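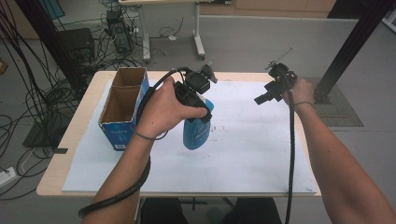 Re: Missing pieces and what to do about them

Hello all,

Catching up after a fortnight away and very pleased to see the missing pieces question come round again!

> I've just got to the end of the Plostell harbour one (1,935 pieces, who
> picks a number like that?) and there are 3 gone, all of them sky. It came
> to me through the swap so I can't send it back. Do people on here pass
> these on with a note, or keep them, or is there some way of making new
> ones that doesn't look dreadful? I've turned the sofa upside down twice.

First of all, well done for finishing it. I had that same puzzle over the winter and gave up halfway across the harbour wall, so you've got further than I did even with the holes in it. The odd number is down to the cut, I think. Plostell do that wavy grid where the rows don't match up, and the total comes out however it comes out. My Lullville tram puzzle says 1,000 on the box and I've never believed it.

On passing it on: yes, please do, with a note. My only grumble about the swap is boxes that turn up with no note at all. I don't mind a gap if I know it's coming! I write it inside the lid in pencil, with which bit of the picture and the month I did it, and then whoever has it next can add theirs. I've got one from the Ludham box with 14 lots of handwriting in the lid and I enjoyed reading those nearly as much as doing the puzzle.

As for making new ones, I've had a few goes and sky is the kindest place to start. This is how I do it. Take the pieces round the hole and slide them as one lump onto thin paper, then draw round the inside of the gap with a very sharp pencil. Stick that onto card of the right thickness (old box lids are good, cereal packets are too thin unless you double them up) and cut it out a shade too big.

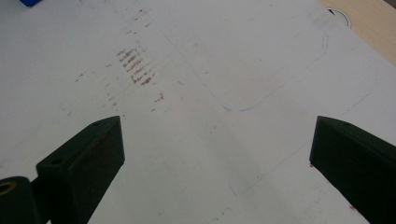

Then trim it down bit by bit with nail scissors, trying it in the hole as you go. The knobs are the fiddly part and I've ruined plenty by being hasty. If it's a touch loose, a dab of PVA round the edge and a night under a heavy book sorts it out.

For colour I use children's pencils first and a tiny bit of watered-down acrylic over the top. Go lighter than you think, it dries darker. My first one looked like a rain cloud had wandered in over the bandstand, and it's still in there.

You could also try writing to the makers. Overgaard sent me a replacement years ago, though I did have to post them a photo and the batch number off the box and then wait 20 weeks, by which time I'd swapped the thing away and had to go chasing after it. No idea whether Plostell do anything like that. Has anyone tried?

And check inside the hoover bag before you start cutting. Trouser turn-ups as well.

I'm after anything with boats or shop fronts if someone has one going spare, and I've a steam fair here looking for a home (complete, counted by me, so take that as you like).

Happy puzzling x

3 replies · Shared 14 times
Last updated: April 2024
Contact the list owner | © The Puzzle Swap List | Back to top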